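Subject: Re: [cell-users] Stekdale cell, picks landing short after the restart

Samran Yimyam wrote:
> Since Thursday our sim picks land short of the target every time. Real arm is fine.
> Is it the camera mount or the scene file? We're on the Tultley room,
> dresser on the right, floor pick. Did you ever see this on yours?

Yes, had the same on ours. Scene file, most likely. Leave the mount alone for now.

What I'd do, in this order. Stop the cell, load the room with the arm switched off, just furniture and the one floor object. Check the object is resting on the floor and not hanging a hair above it, then compare its pose with what the planner thinks it is. Ours disagreed by 20 mm, all in one direction, and that was the whole fault. Somebody had saved the scene with the old base offset still in it.

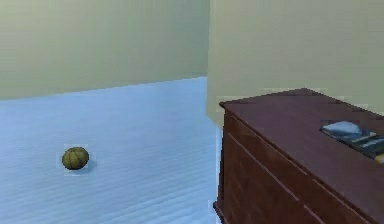

Then put the base offset back to 1,109 (mm, from the wall corner, not from the dresser, I got that wrong the frist time). Base yaw should read 180. If it reads 0 the arm comes in backwards and you'll get a joint limit error on the first move, nothing worse.

Other thing. The Brikano loader keeps a cached copy of the room and will happily give you the stale one. Delete the cache before you restart, every time. Chuensuk had the config right for two days and was still testing agianst the old file.

After that run the floor pick set, all 271 starts, slow speed. Don't bother with the things on top of the dresser till the floor ones are clean, same offset feeds both.

If it's still short after all that send me the log and the scene file, both, not a screenshot of the log. I'm at the bench till 4 then gone.

Real arm needs nothing doing to it. Please don't recalibrate it to match the sim!!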